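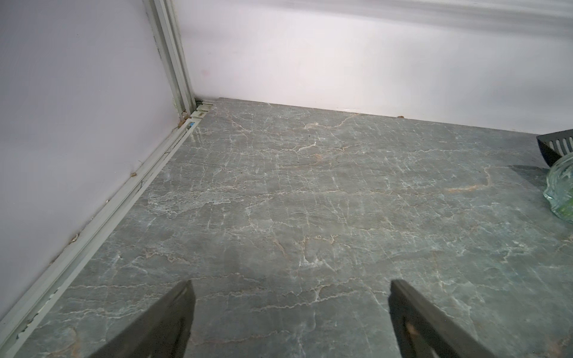 Comparing the Theatrical and Monochrome Versions of "Slanina"
Film Studies Project Report
28 March 2021

1. Purpose

This report compares two releases of the science fiction feature Slanina: the color version shown in theaters and the black-and-white version issued the following June by the distributor Flasora. Both run the same length and use the same edit. The question was whether removing color changes how viewers follow the story, and if so, in which scenes.

2. Material

Both versions were viewed from the two-disc home release. The film was divided into 1599 shots using a scene detection script, and the cut points were then checked by hand. Cut points matched in both versions. The script missed the dissolves in the flooded tunnel sequence, so these were entered manually.

3. Method

Each shot was logged for length, main light source, and contrast between the main figure and the background. Contrast was measured on one still taken from the middle of the shot. Shots with no clear main figure were left out of the contrast measure.

A screening was also held at the Plavville campus. Viewers were split into two groups, one for each version, and filled out the same form after seven selected scenes.

4. Results

In the color version, 235 shots depend on a color cue, most often the orange coats worn by the Jalluta station crew. In the monochrome version, 213 of these keep enough contrast for the figure to stand out. The remaining 22 are nearly all in the second act, where the coats and the station walls turn into the same middle gray.

The forms agree with this. Viewers of the monochrome version had trouble telling the two crews apart during the airlock scene. They rated the night exteriors as easier to read than the color group did.
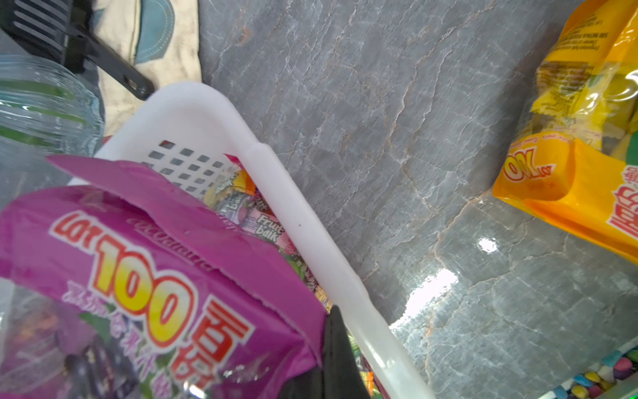
One viewer in the monochrome group wrote that the airlock scene "made sense only when they started talking," and asked if the confusion was intended. Another form from the same group said the scene was tenser for that reason.

5. Limits

One still per shot is a weak measure for shots with a lot of camera movement. The groups were small, and several viewers had seen the color version before. Sound was not studied, although the written answers suggest that viewers used voices to identify characters when the picture gave less help. The airlock scene should be logged again with several stills per shot.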